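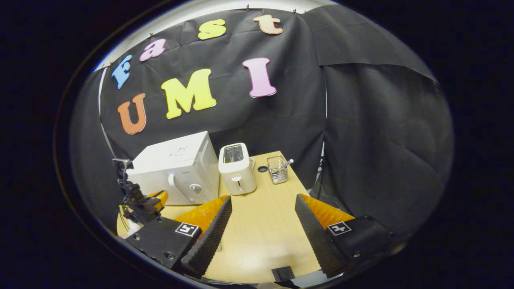

Introduction to Materials and Everyday Heat
Handout 4: Heating food and water
Instructor: Corina Marti

Reading for this week: Shenoy, chapter 3, up to the section on pressure cookers. The rest of the chapter comes back after the break.

Three ways heat moves

Conduction is the passing of heat through direct contact. A spoon left in hot soup gets warm at the handle because the fast-moving particles at one end bump into their neighbors, and so on up the metal. Metals conduct well. Wood, plastic and still air conduct poorly.

Convection needs a fluid. Warm water at the bottom of a pot is less dense than the cooler water over it, so it rises and the cooler water sinks. Fan ovens force the same kind of movement with air.

Radiation needs no contact and no fluid. A broiler browns the top of a dish mostly this way.

Students often write on the exam that "heat rises." Please don't. Warm fluid rises. Heat moves from the hotter thing to the colder one in any direction — sideways and down included.

Specific heat

Specific heat is the energy needed to raise one gram of a substance by one degree Celsius. For liquid water it is close to 4.18 joules. Cooking oil is less than half of that, so a pan of oil on the same burner climbs much faster than the same mass of water.

The formula is Q = mcΔT. Q is energy in joules, m is mass in grams, c is specific heat and ΔT is the change in temperature. Write the units on every line. Bukola Akande grades the problem sets and takes off a point when they are missing.

Microwave heating

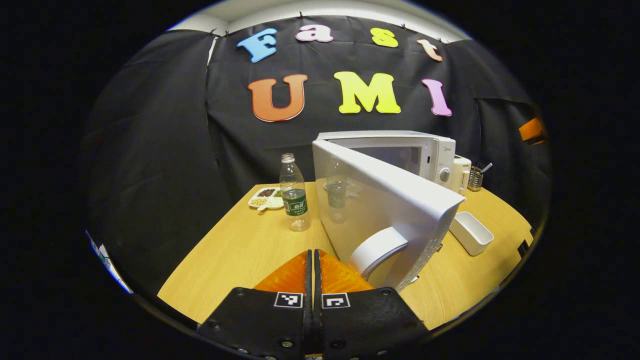

Microwaves are absorbed mainly by water, and to a lesser degree by fats and sugars. The changing electric field keeps turning the water molecules, and the energy spreads to whatever is next to them. Microwaves get only a few centimeters into most foods. The middle of a thick piece is heated by conduction from the outer part, the same as in any oven.

Frozen food heats unevenly. Ice absorbs microwaves weakly and liquid water absorbs them strongly, so a spot that thaws first goes on to get hot while the rest stays frozen. Defrost settings switch the power on and off to let the heat spread.

The first commercial models went on sale in the years after 1946 and were too large for a home kitchen.

Problems

1. Find the energy needed to warm 666 grams of water from 20 to 80 degrees Celsius.
2. Repeat problem 1 for the same mass of oil, using c = 2.0. Compare the two.
3. A covered dish and an open dish of soup cool on a counter. Name each way heat leaves the open dish, and say which ones the cover reduces.

Hand in on paper by April 13, 2023. Canan Güler has the spare copies of Shenoy.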